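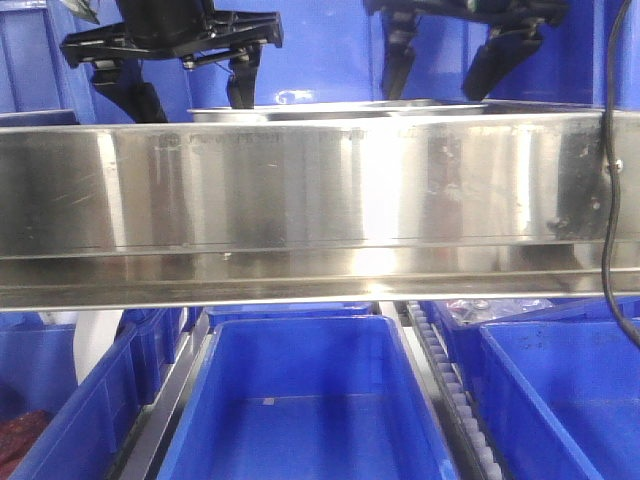

Stainless, blue plastic and clear plastic: cleaning notes

Posted in Workshop, January

The sorting station has three kinds of surface and for a long time I cleaned all of them with the same rag. I stopped in the fall. These are the notes I have kept since then, mostly for my own use.

Stainless first. The long trough has a brushed finish, and brushed steel has a direction. Wipe along it. If you wipe across it with anything gritty you leave marks that catch the light at a different angle from the grain, and they do not come out with more wiping. I use warm water, a drop of dish soap and a flat cloth, then a second cloth with nothing on it. Smudges from hands come off with that. Smudges that stay are usually old polish, and I take those off with Tufa, the unscented one, sprayed on the cloth and kept off the metal itself. One 500 ml bottle lasts me through the winter.

The folds are slower. A ridge along the lower part of a panel collects dust on its top side and a line of dried soap on the underside, and a flat cloth skips over both. A cotton swab works. So does the corner of an old plastic card with the cloth wrapped over it.

Clear plastic is the hard one. Any rag that has been near metal has metal in it, and clear plastic will show every pass you make.
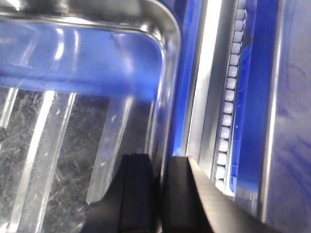 The order matters more than the product. Rinse or blow off the loose grit, then wet the surface, then wipe. Going straight to the wipe is how you get fine crisscross scuffs over the whole bottom of a container. Ribs make it worse, as the cloth turns around at each rib and drags whatever it has picked up back over the same spot. I now do the strips between ribs one at a time, folding to a clean face of the cloth for each.

I tried a plastic polish from Canoler on one panel. It filled the shallow scuffs for a week or so and then they were back. It did nothing for scratches I could feel with a fingernail. At 30 dollars a tube I have not bought a second one.

Blue bins get a soak in the utility sink and a brush. They are molded and they do not care. Dry them upside down with a gap between them or the rims hold water.
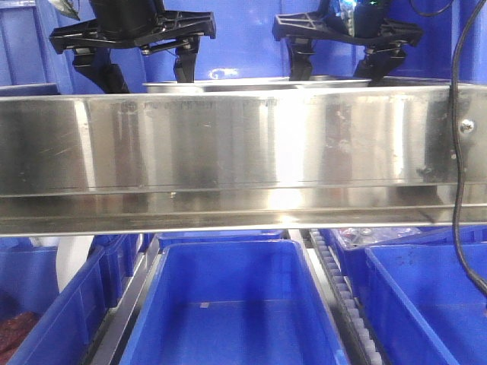
Posted by the Grudbridge bench blog
Filed under: Surfaces, Maintenance

Screw heads deserve their own paragraph. Where a round head sits on a flat panel, cleaner wicks under the edge and dries there, and a week later you have a pale ring. Dab around each head with a dry swab before moving on. Dents hold residue in the same way, only less of it.

I also changed cloths. The old ones were cut-up T-shirts with seams left in, and seams scratch. The Findow pack I ordered has 4 colors -- one for steel, one for clear plastic, one for the blue parts, one for floors and anything greasy. They are washed separately on Sunday without softener, which leaves a film.

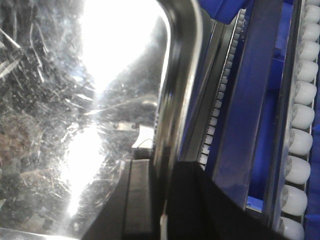 Belts and their surroundings get no liquid from me at all. Soap in the teeth picks up dust and sets, and then you are digging it out of every gap with a toothpick. I use a dry brush with soft bristles, pushed in one direction, and a vacuum nozzle held close by. The narrow belt with the small white teeth is easy enough to check, with that dark rail behind it to show up any fluff. The chrome bar beside it can be wiped, with a barely damp cloth, well short of the belt. The scratched clear panel next to that I have mostly given up on, and it gets a dusting and no more.

Still to do: find a better brush for the corners, and relabel the spray bottles. The marker on the steel one has rubbed off again.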